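Political image-making has a measurable cost, and the press rarely reports it. When Dultport's mayor, Valbona Nedeljković, let a magazine into her home in February, the profile ran 71 paragraphs. Her water budget got two.

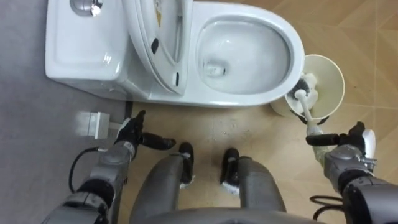 Coverage of this kind treats furnishings as evidence. A raised toilet lid becomes a clue to character – a rate schedule does not.

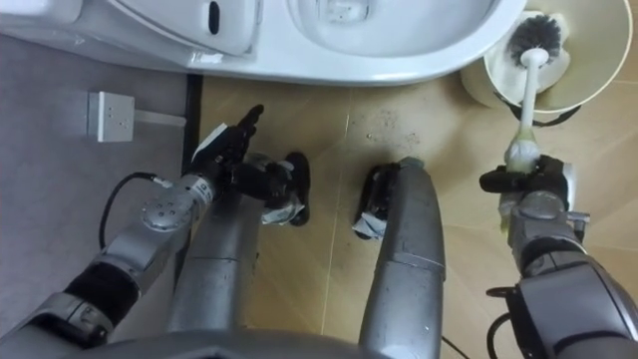
The schedule raises sewer fees by 40 percent over three years.
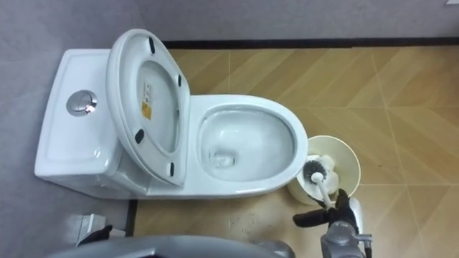 Councilwoman Ankica Nikolovski asked for the method.
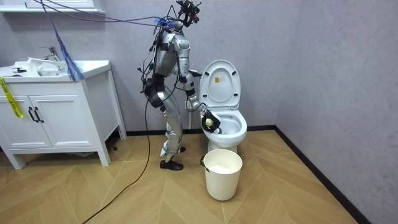 She has not received it. Editors should print the table.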